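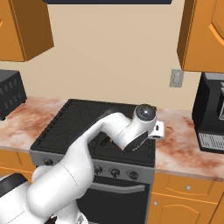

Looking after a kitchen arm when there's a stove underneath it

Most of the advice in our kitchen tips section concerns grout. A few readers have arms, though, and they write longer letters than the grout people, so this page is for them.

The setup is the usual one: a white jointed arm with a gripper on the end, range in the middle of the counter run, cabinets overhead left and right. Ours is a Guthrie kit with Wodivent finger pads, and every move gets rehearsed in the simulator before the real arm is let near a real burner. I resisted the simulator for a whole winter. I also own a Guthrie elbow cover with a dent in the shape of a cabinet corner.

Before you start

Stop the arm from the controller, then switch it off at the wall. Burners off, oven off, and wait until the cooktop is cool enough to lay your palm on. Support the forearm by hand if your model sags when the power goes. Mine sinks slowly, like somebody lowering himself into a bath.

Wiping it down

Grease travels up. You will find it on the wrist first, then the underside of the forearm, and eventually in the seams between the shells, where it sets into something a dentist would recognize. Use a cloth wrung out in warm water with a drop of dish soap. Go along the seam lines with a soft toothbrush. No spray bottles anywhere near a joint, and no scouring pads on the white parts unless you like them gray.

The round caps on the joints show every fingerprint. You may polish them. It does nothing for the arm, but visitors notice.

Finger pads

Take the pads off and wash them in the sink after any week with frying in it. Let them dry overnight. When they go shiny they have stopped gripping, whatever the packet says, and it's time for new ones. I got 19 weeks out of my last pair. Pongsak Chaiyaporn, who wrote in from two valleys over, gets 70 out of his and does not fry.

Teaching the reach again

Anything you loosen, you re-teach. Start in the simulator with a short, plain cylinder standing on the cooktop toward the back, and step the gripper down beside it at the slowest speed you have.
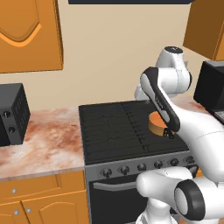
Come in at a slant if the overhead fixture crowds the wrist, and watch the elbow as closely as the fingers. People stare at the fingers. The elbow is the part that finds the cabinet.

Once the path runs clean 3 times in a row, try it for real with an empty plastic tub on a cold stove. A Plastent tub is ideal, being light, cheap and already ugly. Then the small saucepan, empty. Then the small saucepan with water in it, and a towel on the floor.

If the gripper lands off to one side every time by the same amount, your counter model is wrong and the arm is fine. Measure from the wall to the front lip of the stove and type in what the tape says. I had 81 millimeters of stove that did not exist, and spent an evening blaming a motor.

Base bolts

Check them in May and again before the holiday cooking. Snug, in a cross pattern, with the wrench that came in the box. If you've lost that wrench, the Distex one in the bicycle drawer fits.

Page last revised December 2, 2020. Letters about grout go to the other address.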